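Home Organization Basics, Session 3: Keys and the Landing Spot

Handout to go with the talk. Bring it back next time, because we'll be writing on it!

Last session we did paper, which wore everybody out (me included), so this one is smaller. We're talking about keys. Most of you put them on the intake form as the thing you hunt for most, and I believe you, as I spent most of last November looking for the spare to my own mailbox. It was in a coat. I'd checked that coat.

The word I use for this is "landing spot," and I stole it from a neighbor. It's the first flat surface you meet when you walk in with full hands. You already have one, whether you picked it or not. It might be the washer, the arm of the couch, the top stair. Before you buy a single hook, go home and find out where yours is. Walk in the way you usually do, with a bag and a coat on, and see where your hand goes.

For a lot of people it's a stool or a chair, and I have a soft spot for stools. They're cheap, they're the right height, and you can move one closer to the door until you find the place that works. The trouble is that a stool has other jobs. Somebody needs it to reach a shelf, or sits on it to tie a shoe, and then the keys go "just for a second" onto the nearest cabinet with the tissues and everything else.
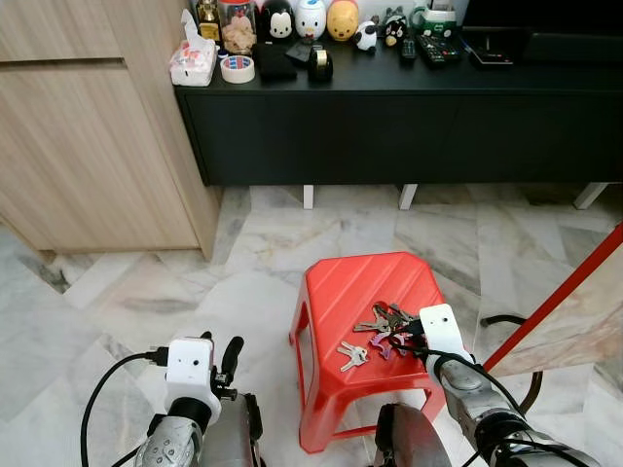
Despina Vasilakis
Instructor, Home Organization Basics
Fivthorpe Adult Learning

Look at the difference between the two groups of keys on the red stool. Two silver ones are lying together, and then there's the big tangle, silver and brass on a ring, with purple plastic covers on several of them. I love a key cover. Color is the fastest label there is, and you can read it in a dark hallway. But if several keys get the same color, the color only tells you "one of these," so you still need a second clue. A dot of nail polish works, or a bit of tape with a letter on it.

The black cord is worth a word too. A cord or lanyard makes a bunch easy to grab and easy to spot at the bottom of a bag, and it also catches on drawer handles. I keep mine short. Ailbhe Egan, who teaches the Saturday-style crash version of this course over at Krasniqi Hall, is a long-lanyard person, and we've agreed to leave it alone.

Sorting a bunch, the way we'll do it in class

Tip everything out on a towel so the keys don't skate off the table. Take each one off the ring (use a butter knife to open it, please, and save your nails). Then make your piles:

Daily. Front door, car, work.
Sometimes. Shed, mailbox, your sister's place.
No idea.

The "no idea" pile is where people get stuck. Put those in an envelope, write 12 July 2026 on the front, and put it in a drawer. Try them on every lock in the house when you have a free evening. If you still don't know what they open after a year, I think you can let them go — but check with whoever you live with first. One student brought in a jar of 57 keys and knew what three of them were for.

Only the daily pile goes back on the everyday ring. The sometimes pile gets its own ring and its own hook, away from the door.

About the surface itself

Pick one with nothing else on it, or put a small dish down so the keys have an edge around them. A long, low cabinet looks perfect for this and usually isn't, at least in my house. Things creep along it. You put down a pack of tissues, then a bottle, and pretty soon the keys are behind something.

For next time

Fill in page 2 of the Relell workbook, the floor plan page, and mark your landing spot with an X. Bring your key ring as it is right now. Don't tidy it first — I want to see the real one!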